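22 Aug 2023

Hand cream day at the store. I had hoped to finish the whole aisle before lunch and got through one bay and a half.

Rhona Rennie had left the plan taped to the stockroom door. It said the fruit tubes were to go into the clear trays, by scent, fronts facing out, caps down. The old plan had them lying flat in a wire basket by the register, where people dug through them and left the limes on top of everything else. I never liked the basket. I like the trays more, though they take about four times as long to fill.

I started at seven. The delivery was 43 cartons for the whole store, and the hand cream was at the bottom of the pallet as usual, under the Doter shampoo. I moved the shampoo first. One bottle had leaked in the carton, so I wiped the rest down and wrote it on the damage sheet. Then I brought the hand cream out on the small cart, the one with the good wheels.

The tubes only stand up properly if the cap goes all the way to the bottom of the square. If it catches on the divider the tube leans and then the one behind it leans too. I found it best to hold each one by the crimped end and lower it straight down. Using both hands is faster for the front rows and slower for the back, where the shelf above gets in the way of my wrists. I scraped a knuckle on it twice. Must ask if the upper shelf can go up a notch – Malinowski has the key for the brackets and he was at the other branch today.

I stopped at ten for coffee and a cheese roll. Rhona came by to look at what I had done and said the limes were good but to leave room for the orange ones, which sell best. In July we ran out of orange for nine days and people asked for it all the time. She has ordered more than 2000 tubes across all scents for the fall, which sounds like a lot until you remember the holiday gift bags.

A woman wanted to know which one smelled least. I told her I thought the strawberry was pretty mild. She bought two and then came back for a third for her sister. I moved the others up to close the gap.

The price labels took longer than they should have. The printer put out a whole strip for the Wuvetti lip balm before it would give me the hand cream ones. I threw out the strip and then had to print it again after lunch, when it turned out to be for tomorrow's job. I put the labels on the front edge of each tray and pressed them down hard. Last time they curled up by evening.

Lunch was late, leftover rice and beans. It rained for a while and the front mat got soaked, so I changed that too. In the afternoon I did the Plavar bar soap on the next bay, half of it anyway, and counted what was left in the back for the order form. 203 bars. The form had said 87, so somebody has missed a carton.

Pictures from the hand cream shelf, both taken while the tubes were being handled:

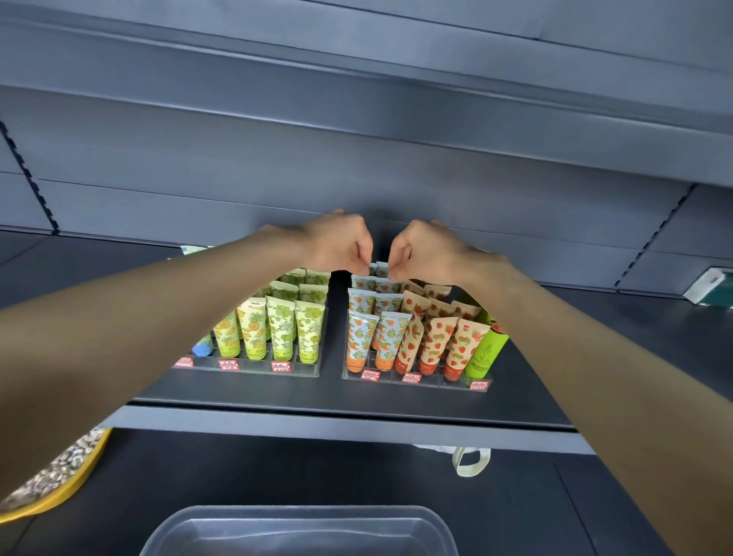
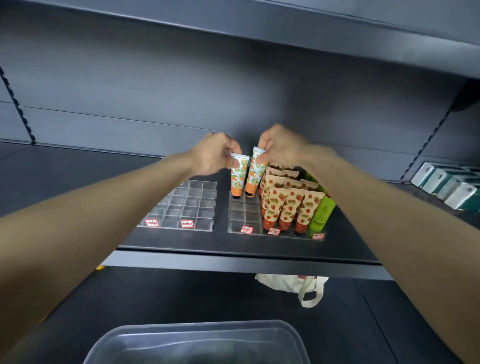
Do the scents really have to be kept apart in the trays? They should be, as each scent has its own spot on the plan and a mixed row makes the reorder come out wrong.

Tomorrow the rest of the soap, then the lip balm. I need to bring a bandage for the knuckle and take the empty cartons out before the truck comes.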